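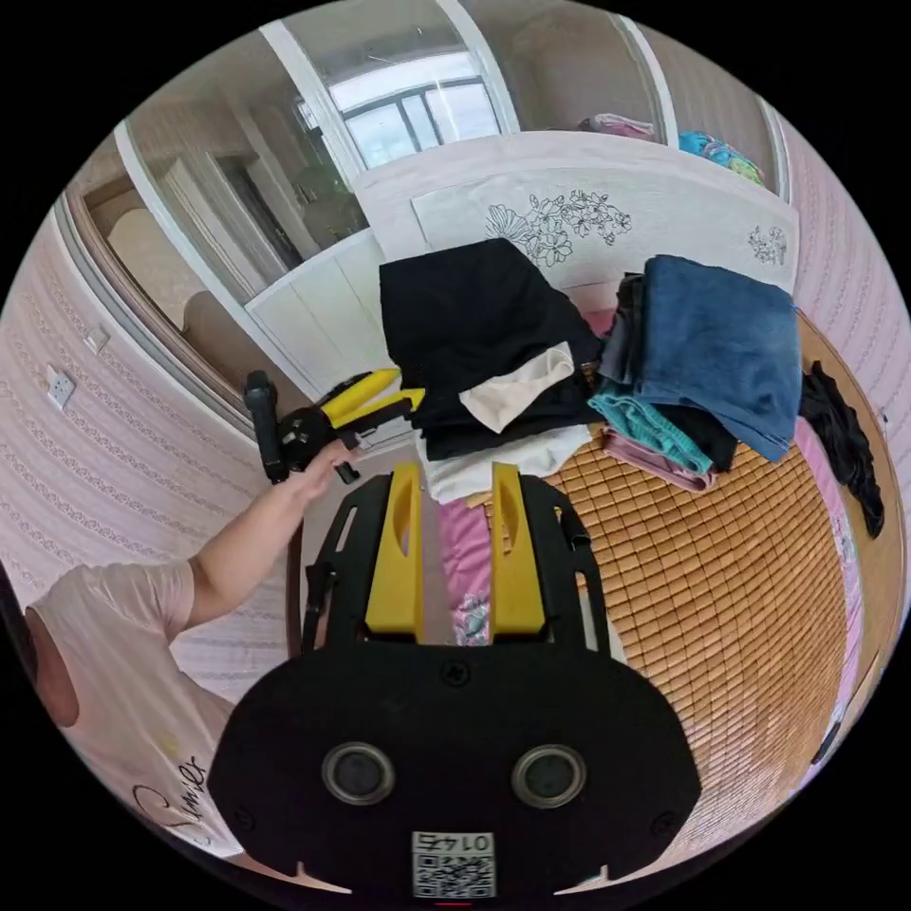 Mundcombe Fitness Board > Classes and Challenges > Rowing challenge, anyone finished it?

millrace_k
Posted 21 January 2024

Has anyone here done the Meston indoor rowing challenge? You row 1000 meters every day for the month and log your time on the sheet by the door. I signed up in December and I'm on day 9. My lower back is stiff in the mornings and I'm wondering if every day is too much.

tallow44

Did it last winter. Every day is fine if you go easy on most of them. People get in trouble because the sheet is public and they try to beat the line above theirs. Row slow, write your time down, go home.

Breltau_Jen

I disagree. If your back is stiff, take two days off. A missed box on a sheet doesn't matter. Also check your damper. Most beginners set it way too high and pull with the back.

millrace_k

Damper was on 9. I didn't know you could change it.

tallow44

There's your problem. Try 4.

I still wouldn't stop completely. When I stop for two days I stop for two weeks.

oxbow

Stretching helped me more than the damper. Hips and hamstrings, ten minutes before bed. I do mine at home, no equipment.

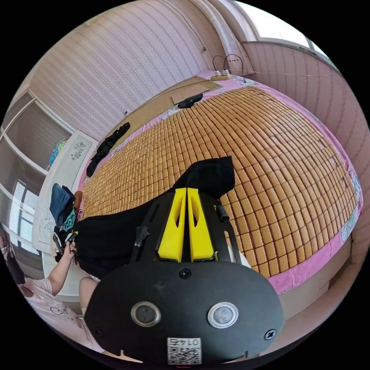

Bedroom, tile mat on the bed

Breltau_Jen

Stretch on the floor if you can. A mattress gives too much for hamstrings.

oxbow

Floor is cold in January. It works well enough for me.

pacer_dan2

Does the challenge still count if you row at the Machala gym? I have a pass there and it's closer to work.

tallow44

They took my Machala times last year. Take a photo of the monitor and show the front desk. Make sure it shows the distance - I stopped late once and it read 1140, and they still counted it as one day.

millrace_k

Update: damper on 4, took two days off after all. Did a slow 1000 tonight and my back felt okay. Slower time than before but I'm not writing that one in red.

Breltau_Jen

Good. Keep it there for a week before you change anything else.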